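The train to Haredon leaves at an hour when the coffee stand hasn't opened yet, so I arrived at the lab's open day in June on an empty stomach and in slightly the wrong shoes, having misread the map and walked in along the service road. I mention the service road only because it turned out to be a lovely walk, with elderflower all down one side, and because if you go next year you should take it too. The main entrance has a queue and no shade.

I had wanted to see this lab for a good while. Some of you will remember that I wrote about the Dwivedi method back in the winter, when all I had to go on was the paper and a very patient reader who explained the second half of it to me by email. I came away from that post fairly sure I understood what they had done and not at all sure I believed it. So when the open day was announced, with two slots for the manipulation room, I put my name down for both.

## Getting in, and a long talk over a small bun

Visitors were gathered first in a lecture room on the ground floor, where somebody had very kindly laid out buns. The introduction was given by Helmut Bauerfeind, who runs the two-arm work and who has the gift, rare in people who know a subject deeply, of starting at the beginning. He asked how many of us had ever tried to teach a child to tie a shoelace. Most hands went up. He asked how many had done it by describing the motion in words, and the hands came down again amid a good deal of laughing.

That was his way into imitation learning. A person steers the two arms through a job, over and over, while the computer records what the cameras see and where the joints go. Afterward a model is trained on those recordings until it can produce the motions itself from the camera views. I suspect most readers of this blog know that much already. The trouble, and it's the trouble everyone in the field complains about, is how many recordings you need. They cost hours of a person's attention, and attention goes off like milk. A demonstration made late in the afternoon, Bauerfeind said, is often worse than no demonstration at all.

The usual answer is to collect more and hope the good ones outvote the bad. The Dwivedi method goes at it from the other end. You collect a modest set first and train on it. Then you let the half-trained model attempt the job, with a person standing by at the controls. Whenever the person feels it going astray they take over, put things right, and hand control back. Only those rescues, along with a few seconds on either side, are added to the training set. The model then learns mostly from the places where it was weak.

Put like that it sounds like common sense, and there are older methods that do something in the same spirit. The new part, as far as I can follow it, is what happens to the seconds just before the rescue. Earlier work tended to throw those away as mistakes. The Haredon group keeps them but marks them, so the model gets some notion of what the start of trouble looks like. A woman in the row ahead of me asked whether that didn't risk teaching the robot to make the mistakes, and he said that in their first version it did exactly that, quite reliably, for most of a spring.

## The numbers, such as they are

I wrote these down carefully because I got one of them wrong in my winter post and heard about it from several of you.

Their baseline used 600 full demonstrations of a sorting task. The new method used 200 full demonstrations plus the rescues, and the two models came out level on the trials they ran. I had previously written that the rescues were included in the 200. They aren't! They come on top, and they vary from one task to the next, so the saving is a little less dramatic than I made it sound. It's still a saving I would be delighted with if it were my afternoon being spent on it.

Bauerfeind was careful about what "level" means. The trials were on the same table with the same family of objects. Change the lighting or the tabletop and both models suffer, and the new one may suffer slightly more, though he said they hadn't run enough of those to put it in print. I appreciated that. It would have been very easy to leave it out in front of a roomful of people eating buns.

There was also a slide about a failure I found rather touching. In one batch the person at the controls had been so quick to step in that the model never got into any real difficulty, and so learned almost nothing about getting out of it. They now ask people to wait a little longer than feels comfortable. I thought of several piano teachers I have known.

## Up to the manipulation room

From there we went upstairs in small groups, past a long corridor of posters I would have liked an hour with. (One was on grasp planning with the Cakimum toolkit, and if the author reads this, please send it to me, I only got as far as the second column before we were herded on.)

The room itself is smaller than I had imagined from the paper and a good deal quieter. I had expected whirring. The arms make hardly any sound unless you're close, and what you notice more is the murmur of the people working with them, who talk to each other in half sentences, the way cooks do. We were asked to stand back from the table and to keep our shadows off it if we could, which led to a certain amount of polite shuffling.

The family of small jobs they use for these studies is called Ginham. They share a tabletop and differ in what has to be picked up and where it belongs. Small things into and out of containers, mostly, and things that roll. I had taken the choice of objects to be a matter of whatever was in the cupboard, but there is some thought behind it. A rounded object that has been nudged ends up somewhere new, so a model can't get by on remembering a position. A narrow container asks for a straight approach from above, and a gripper that comes in at a lazy angle will catch the rim. Between them those two things account for a large share of the rescues.

I had also never appreciated, from the diagrams, how the two arms come at the work. In the paper they're a pair of tidy stick figures. In the room they rise up from the far edge and curve down again toward you, one of them waiting with its fingers open just off the tabletop while the other has its fingers down in the little gray container, where there's something small and teal. A tiny white ball had got itself over near the base of that second arm, and the pastel cylinders were on their sides by the black rack, at the far left from where I was.

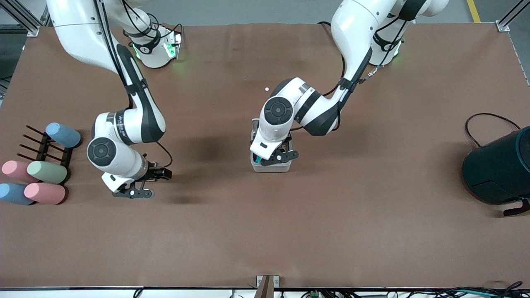

## What I asked, and what I should have asked

We had a few minutes for questions at the table and I used up more than my share, for which I apologize to the gentleman with the notebook.

My first was about the waiting arm. It seemed to me that with two arms and a job that only needs one at a time, half the data must be a recording of an arm doing nothing. Bauerfeind said yes, and that it matters more than people expect. When a person is steering, the idle arm drifts a bit, the way your left hand drifts while you write with your right, and the model copies the drift faithfully. Left alone, it can grow until the idle arm wanders into the other one's way. Their remedy is a dull one, he said, a filter on small motions, and it does the job well enough that they've stopped thinking about it.

My second was about the person. Everything in this method depends on somebody's judgment of when things are going wrong, and people differ. He agreed that this was the weakest part. With two operators working on the same task they got two noticeably different models, one of them cautious and slow and the other brisk and a bit clumsy. He said you could tell which was whose after watching for a minute or so. They tried mixing the two sets of rescues together, and the result was a model that hesitated in odd places, as though unsure whose manners to use. They're now looking at whether the model can be told, in training, which operator each rescue came from. There's nothing to show yet and he wouldn't be drawn on it.

What I should have asked, and only thought of on the stairs, is how you know when to stop. With full demonstrations you can at least plan: so many per day, so many days. With rescues the better the model gets, the fewer of them you collect per hour, and presumably there comes a point where an operator is sitting with hands on the controls all morning, waiting for a stumble. Is that cheaper than it sounds, or dearer? If anyone from the group would care to answer in the comments I'd be very grateful.

## The second slot

I did go back for my second slot, after a sandwich on the grass. It was led by one of the graduate students and was pitched at a different level altogether, much more about cameras and timing. The part I followed best concerned delay. An image taken by the camera is already slightly old by the time the model acts on it, and if the operator was reacting to the live view while the recording paired their motions with the older one, the model learns to be late. They line the two up afterward by hand-checking a few recordings from each session. She said this with the calm of somebody who has done a great deal of it.

She was also the one who explained the marking of those pre-rescue seconds in a way I could finally take home with me. Imagine, she said, you're learning to drive, and your instructor grabs the wheel. You learn something from where they steered. You learn quite a lot more if they also tell you how long they'd been worried. The mark is the worry. How far back it should reach is something they set per task, by trial and error, and for the Ginham jobs with rolling objects it has to be shorter, given how suddenly those go wrong.

I asked her if the code would be released. It will, she thought, though the labeling tool is in a state she described as "lived in."

## Practical notes, if you're going next year

The open day falls on a Friday, and the later trains back are full of commuters, so bring something to read standing up. Book the manipulation room as soon as the list opens. The lecture room is cold. The printed summary they hand out has the correct figures in it, and I've now amended my winter post to match, with thanks to everyone who wrote in.

I'll try to read the longer version of the paper before the end of the month and post something on the section about operators, which is the part I keep turning over.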